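# Human demos for a flower-arranging policy: throw out the ones with clutter in view?

**Somtochukwu Fashola** · posted 6/11/23 · tags: demonstrations, imitation, data-cleaning

I've inherited a pile of human demonstrations for a vase task (pick up stem, put stem in vase, try not to behead it). The set has 513 episodes, recorded by people in marker suits at the Plollargate lab, and the person who organized it has moved on, leaving behind a README that reads, in full, "see README."

My problem is the background. The table view takes in half the building. There are other people in suits at the far side of the table, ducts, a whiteboard, a curtain with a busy pattern, and more flowers in places where no flowers are needed. My first training run on Sanna got the loss down nicely and then did something close to nothing on a table in a different room. I suspect it has learned Plollargate's ceiling.

Before I delete anything: do I crop, mask, or filter out every episode with a person in the background? Filtering leaves me 466 if I only drop the worst ones, and much less if I'm strict. A typical view before anything starts: 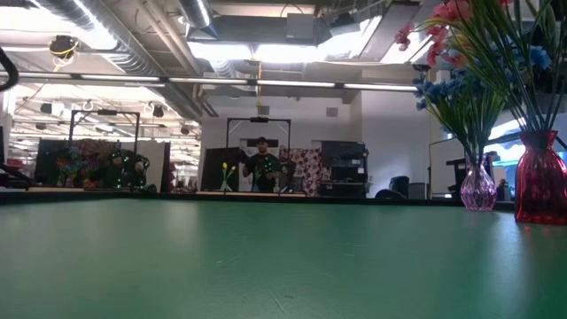
*Table view, no hands in yet. Red and lavender vases at right, tulips farther back.*

I should add that the glass is see-through, so the depth values on the vases are garbage. One problem at a time, though I'd take advice on that too.

---

**Halima Usman** · accepted

Don't delete. I did this in March with a set of 2000 and spent the next two weeks asking people to record the same things again, which made me very popular.

What I'd do, in this order:

1. Split by recording session before you do anything else. If episodes from one session land in both train and validation, your validation number is measuring how well the model remembers the whiteboard. I'd bet that's your nice loss.
2. Crop to the table plus a margin. In a view like yours the top half is mostly ceiling, and no stem has ever been placed in a ceiling. Leave enough height for the leaves though. Those stems at the right go a long way up, and a tight crop at the table edge will give you a vase with the bouquet sawn off.
3. For whatever background survives the crop, swap it at random during training. A rough mask is fine. Ragged edges around the leaves bothered me a lot and bothered the model very little.
4. Keep the people. Tag those episodes so you can check them separately later. Your robot will eventually work near somebody.

The idle stretches at the start deserve a look too. If every episode opens with a long view of nothing happening, the policy will learn to do nothing, and do it with great confidence. Trim to a moment before the hands come in. We keep a handful of untouched ones for checking the crop.

On the glass: drop depth inside the vase mask and let color carry it. We tried filling the holes. The filled vases looked like melted candles.

> **Somtochukwu Fashola:** Session split done. Validation went from lovely to horrible, so I guess you were right. Cropping now.

> **Halima Usman:** Horrible is good, you can work with horrible. Check that the crop is the same for all sessions. Somebody always nudges a camera.

---

**Ulla**

just use Sanance, it does all this for you

> **Somtochukwu Fashola:** Does it do see-through vases?

> **Ulla:** havent tried it with vases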